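Stirketti Community Kitchen – Frequently Asked Questions

What is the kitchen and who can use it?
Stirketti is a shared commercial kitchen for small food businesses, market stallholders and anyone baking or bottling for sale. Private cooks can book as well, but business members get first pick of the calendar until the middle of each month.

Do I need a food handler's certificate?
At least one person in your booking must hold a current certificate and be on site the whole time. Send a copy with your application. If yours expires partway through a booking period, your access code stops working until we have the new one.

How long is the shortest booking?
2 hours, including set-up and clean-up. Most people making jam or sauces find they need longer than they think, especially on the first visit.

What does it cost?
Rates are listed on the booking page and change each January. There is a refundable deposit of $700 for business members. It comes back to you after your last booking, less any cleaning or repair charges. Private cooks pay a smaller deposit by card at the time of booking.

Can I store ingredients between sessions?
Yes. Dry storage is a lockable cage, and fridge space is rented by the shelf. Label everything with your business name and the date. Unlabelled food is thrown out at the end of the week. We don't rent freezer space by the shelf at the moment – there is a waiting list, and Brittany Lévesque can add you to it.

What equipment is included?
Two gas ranges, a convection oven, a 20-litre mixer, stainless benches, pots and sheet pans. Knives, piping tips and thermometers are not supplied. The mixer has its own short induction, even if you have used the same model elsewhere.

Are there plates and cups for tastings?
There is a set of mixed coloured dishes you can borrow for small tastings. Ask for it when you book. Please wash it by hand and put it back the same day.

Can I bring my kids?
Not into the kitchen while the ranges are in use. The front room has a table and chairs and can be added to any booking, but an adult who isn't cooking has to stay there with them.

What about allergens?
We are not a nut-free or gluten-free site. Every bench is sanitised between bookings, but flour travels, and you should word your labels accordingly. Tell us if you work with sesame or shellfish so we can schedule around other members.

How do I cancel?
Use the link in your confirmation email. Cancel at least 6 days ahead for a full credit. After that the fee stands unless someone else takes the slot.

Where do I park?
Unload in the laneway, then move to the street. The laneway is shared with the neighbours and cars left there do get ticketed.

Reader comments

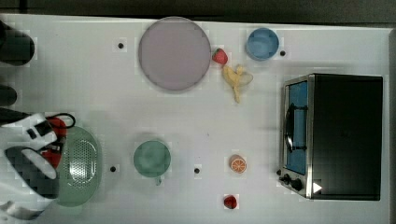 Darcy Lapointe: Could you add something about the laneway gate? I had a 5 a.m. booking for bagels and my door code worked fine, but the gate was padlocked and I ended up carrying flour in from the street.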